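Category: Datasets > Workplace > Textiles and soft goods

Last updated 6/3/26

# Jestton Soft Goods, Station Records

README for the release. Please read the section on the shift notes before you write a paper about the shift notes.

## What this is

3073 recorded work cycles from the finishing room at the Jestton plant in Trustville, where cloth items come in from sewing and have to leave with their cords, drawstrings and labels in order. Two arms do part of the work now. People do the rest, including the part where the arms get stuck.

Each cycle has wrist camera video from both arms, joint positions, gripper opening, and a text note from whoever was at the station. The notes are the reason we bothered with a release. Plenty of places will give you joint positions.

## How the work got divided

Before the arms, a finisher did an item start to finish: shake it out, find the cord, pull it even, check the label, fold, next. The planning document from Zodach, who supplied the station, broke this into steps and marked each one "robot" or "operator." Finding the end of the cord was marked "robot." The finishers read this with interest.

The current split, after a lot of editing:

- `present`: operator lays the item on the table
- `lift`: one arm raises the cloth
- `draw`: the other arm takes the cord and pulls
- `check`: operator looks at it, says a word, sometimes a printable one
- `fold`: operator

`fold` was going to be automated in phase two. Phase two is still on the wall calendar, under February, and the calendar has been replaced once.

## What a draw looks like

The `draw` step is the one most people download this for. Cloth is bad at staying where you left it, and a thin cord against a pale table gives the camera very little to hold on to. With one arm keeping the fabric up, the other can hold the cord and work against something. 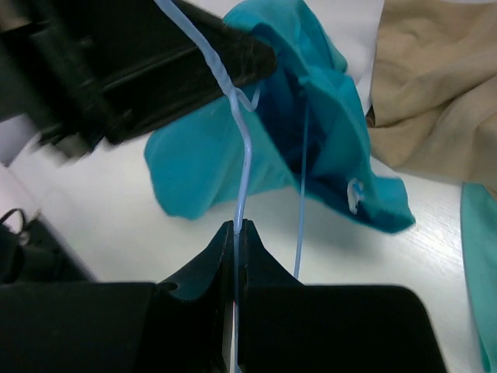 Photo: Jestton finishing room / wrist camera, lower arm

Note the second, finer string hanging free beside the one in the gripper. Both are light blue. Telling one from the other is the kind of thing a finisher does while talking about something else, and it took up most of our meetings. If you train on this data, check which string your model goes for before you check anything else.

The kink in the cord is also worth a look. We label these `cord_state: kinked` and make no claim about whose fault they are.

## What changed for the people

We asked, at the end of the first run, and typed up the answers in `interviews/`. They disagree with each other and we left them that way.

The job title went from finisher to station operator. Pay went up one grade. Hands hurt less, according to nearly everyone, and necks hurt more, according to the same people, because the screen was mounted at a height chosen by someone tall. The screen has since been lowered. It took longer than installing the arms.

Operators used to set their own pace and now share one with a machine that doesn't get faster before lunch. Some like this. Others describe it as being stuck behind a tractor. Conversation across the table mostly ended, as there are now arms in the middle of it, and it moved to the end of the row, where the supervisor can hear it.

One thing missing from the planning document: new hires used to learn cords by doing hundreds of them badly. Now they begin at `check`, judging work they've never done. Tripathi, our partner on the training side, wrote a module for this. The operators' version is to switch the station off for a morning and hand the new person a pile. Both are in `training/`.

## Files

- `cycles/` video and joint data, one folder per cycle
- `notes/` operator notes, spelling untouched
- `interviews/` 47 transcripts, names removed
- `training/` see above
- `labels.csv` cord state, grip result, stop reason

`stop_reason` has 5 allowed values. The fifth is `other`, and it's the most popular. Read the matching note instead.

## Known problems

- Clocks on the two arms drift apart over a shift. Use the `sync` column.
- In 78 cycles the note belongs to the item before. They're flagged `note_shift`.
- Teal is overrepresented. There was a large teal order.
- Close objects in the wrist video are often blurred. We didn't sharpen anything.
- No night shift data. Night shift was asked and said no.

## Use

Free for research and teaching. Don't use the notes or video to score, rank or time individual workers. This was the condition on which the operators agreed to a release, and they wrote the sentence themselves.

Related

- Jestton Soft Goods, Label Check Subset
- Trustville Plant Floor Sound Recordings
- Tripathi Training Module: Cords and Drawstrings
- Zodach Station Setup Notes (old screen height)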